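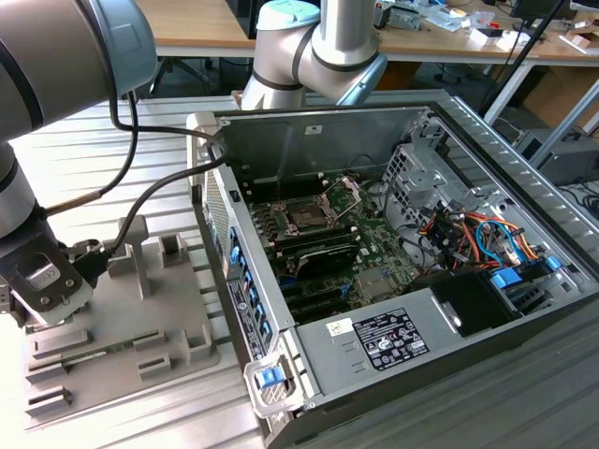
## Re: Cable slack rule for the two-arm PC cell

Heloísa Leite wrote:

> Section 4 of the Bunedthorpe draft says no loose cable inside the shared work area. Does that cover the arm's own cables, or only the wiring in the product? Our Okeo checklist treats them as one thing and we keep failing it.

They should be two separate lines. The case on our bench has a bundle of colored wires over the drive bays, and that belongs to the product. You can't tie it back without changing the job. The cable on the arm is ours, so the rule applies to it in full.
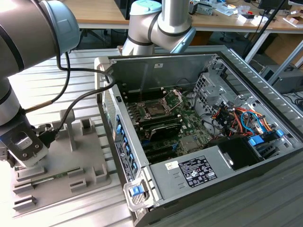

*Open case, fixture tray and both arms. Note the black cable looping from the left arm toward the case.*

What I'd put in the next draft:

- Arm cables: check the loop at every taught pose, with the case in place.
- Product wiring: mark it as a keep-out zone in the program – no moves through it at more than 100 mm/s.
- Memory modules: start from the tray slot each time, never from the bare bench.
- CPU socket open: no tool path crosses above it.

Skelell wants the cable check repeated every 3,000 cycles. I'm fine with that, but Damasceno asked for a shorter interval and I haven't seen their reasons yet. Please send comments on item 34 of the draft separately, as that one is about the stop button and needs its own thread.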